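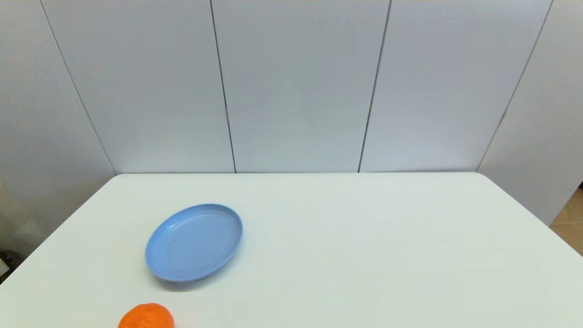 The case for the plastic plate

My aunt left me a dinner service. It has 238 pieces, which I know because the list came with it, typed, in a brown envelope. There are plates for soup, plates for fish, small plates whose use I have had to look up and a set of dishes that the list calls "sundry". It lives in the cupboard under the stairs, in newspaper, and I have eaten off it twice in the years I have owned it.

The plates I eat off are plastic. I bought them in August, from a hardware shop in Closport that was selling off its picnic things, and I meant them for the garden. By the end of that month they had come indoors. I would like to argue that they should stay there, and that a good many other households would be happier if they did the same.

I know what is held against plastic. It is for children and for caravans. It scratches. It is light in the hand, and people who care about food say that a light plate makes the food seem worse. I have had all of this said to me at my own table, mostly by my sister, and I don't dismiss it. A plate of roast meat does look odd on sky blue plastic. I wouldn't serve a Christmas dinner on it and I am writing this on 24th December, with the newspaper parcels already out on the landing, so I am not pretending to be stricter than I am.

But most of what we eat is not roast meat. Most of what I eat in a week is toast, cheese, a boiled egg, half of something left over, and fruit. A great deal of it is eaten by one person sitting down for a short time between other jobs. For that sort of meal the proper dinner plate is too much. It is too wide and too heavy, it takes up most of the drying rack, and I find I avoid getting it out. What I used to do instead was eat standing at the sink, over the basin, with no plate at all.

I think a lot of people do this and don't mention it. When I lived in Gomotstead I shared a house with three others, all of us working, and I don't believe we laid the table once between us. There were plenty of plates. They had belonged to the landlord's mother and we were told to be careful with them, so we were so careful that we ate out of the pan.

A plate that you are afraid of is a bad plate. That is most of my argument and I could stop there, but there are some points that usually come up when I make it and I would rather deal with them.

The first is the orange question. I eat a lot of mandarins in winter. For years I peeled them wherever I happened to be, and the peel went on the arm of the chair, or the windowsill, or into a pocket. My mother did the same and we were always finding bits of it, gone hard, behind the radio. It never occurred to either of us to put a mandarin on a plate, since it comes in its own wrapping and seems to be asking not to be served. But the peel has to go somewhere. So do the pips and the white stringy parts. Now I put an empty plate on the table first and the mandarin next to it, and I sit down, and when I have finished everything that isn't mandarin is on the plate. It goes into the compost in one tip. The plate is rinsed under the tap and that is the end of it.

That is a small thing to write a paragraph about. I have noticed, though, that when I sit down to a mandarin I eat it a segment at a time and I taste it. When I eat one standing up I am usually reading the back of a packet and I couldn't tell you afterwards whether it was sweet.

The second point is about the table. A white table shows everything, and I was warned off one for that reason. The assistant in Piscombe who sold me mine tried quite hard to sell me a darker one. I wanted the white because my kitchen faces north and needs all the light it can get. It does show everything. It shows crumbs, tea rings, pencil and the juice of fruit. I have come to think this is in its favour. On the brown table I had before, the crumbs were there as well, I just put my sleeve in them. With a pale table you can see at once what wants wiping, and wiping it is a matter of one cloth and no polish.

It also makes a coloured plate look well. I hadn't expected that. White china on a white table rather disappears, and you end up adding mats and runners and so on until the table is covered up and you can't wipe it any more. A plain blue plate needs nothing under it. I took the mats to the charity shop and haven't missed them.

The third point is the one people feel strongly about, and it is waste. Plastic is bad and we should all have less of it. I agree with this. I also think that the harm is done by plastic that is used once and thrown out, and that a plate used every day for years is a different case. In the thirteen years before I bought these I must have broken a dozen ordinary china ones, cheap ones from supermarkets, each of which had been fired in a kiln and shipped a long way in a box full of padding. They can't be recycled with the bottles. They went into the bin in a carrier bag with a note on it for the dustmen. I haven't broken a plastic one yet, though I have dropped them often enough. If I am wrong about the sums I would be glad to be shown, but I would want the broken plates counted.

I should say that I wouldn't put a plastic plate in the microwave, and I wouldn't cut steak on one with a sharp knife. Mine carry no instructions and I have decided to be cautious. Hot food goes in a bowl, and the bowl is china. So I'm not saying throw out the china. I'm saying that the plate at the front of the cupboard, the one your hand goes to, ought to be one you don't mind about.

The last point is harder to put. Helju Pärn, who taught me to bake when we were neighbours, used to say that a house should have one good thing of everything and then as many ordinary ones as it needed. She had one good knife, one good tablecloth and one good jug. She would have thought my aunt's service was madness, and she did say so when I showed her the list. "Who is coming?" she asked. I had no answer. My aunt didn't either, I suspect. The service was bought in stages from a firm called Fontes, on instalments, and the envelope has the last receipt in it, for 3,810, in the old currency of wherever she was living then. It was a serious amount of money to her. She bought it for large dinners, and I went to her house all through my childhood and can remember one.

What I remember much better is her kitchen in the mornings. She had a tin tray with a dent in it, and every child who stayed got breakfast on that tray in turn. Nobody was told to be careful of it. I would give all the fish plates for that tray, but of course it wasn't on the list, and somebody clearing the house will have put it out with the rubbish.

This is what I mean about the plates at the front of the cupboard. They are the ones that get remembered, and we spend almost no thought on them. People will visit three shops to choose a wedding service and then eat their actual breakfasts off whatever was left behind by a previous tenant. If I were setting up house again I would do it the other way about. I'd choose the everyday plate first, with some care, for its size and colour and how it sits in the hand, and I would buy enough of them that there was always a clean one. Eight is plenty for a small household. After that, if there was money left and anyone was coming, I would think about the rest.

My sister arrives this evening. She will have the good china tomorrow, as she does every year, and she will wash it herself because she doesn't trust me with it. Tonight she is getting cheese, bread and mandarins on blue plastic. She has been told. She said she would bring her own plate, but she said that last year too and came with only a bottle of sherry and the wrong charger.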